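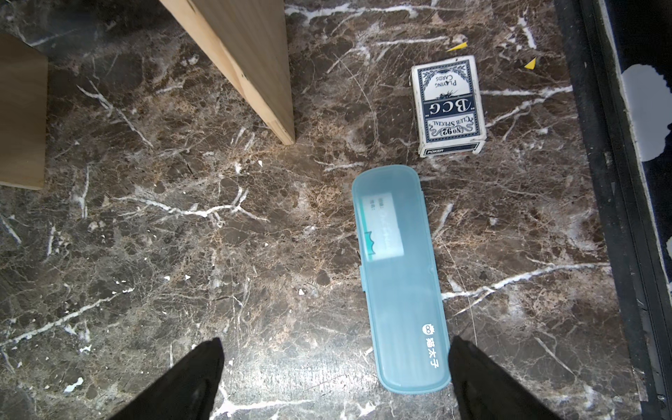 Section 4. Rules for the table before a grasping run

Durnberg course, robot handling, handout of 2026-03-31

Before a run we agree what counts as an object and what counts as dirt. The rule in this course is simple: if it is not on the object list, it should not lie on the table. With a pencil case and a box of playing cards as the two listed items, the yellow triangular scraps beside the cards and the small white flecks on the marbled surface are not on any list, and the Riner checklist asks you to clear such things or write them down. Please do the one or the other. Do not leave it to the next group.

4.1 Surface
Wipe with a dry cloth. Patterned surfaces are allowed, but glare must be noted in the log, with the colour of the lamp cover. A translucent lid is harder for the vision software than a printed carton, so mark it "T" in the material column.

4.2 Fingers
Check the fingertips before every run. The speed limit near objects is 70 millimetres per second. For a thin plastic lid use grip level 2, never higher. If a finger touches an object while closing from one side only, stop, open and centre again.

4.3 Stop and restart
After a stop, both hands stay outside the yellow line until the Rantala panel shows code 502. Then one person, and only one, may enter and move objects.

4.4 Log
Write the log in the Rulden template, page 67 of the reader. Old templates from October are not accepted any more.

Homework: read 4.2 again and bring one question in writing.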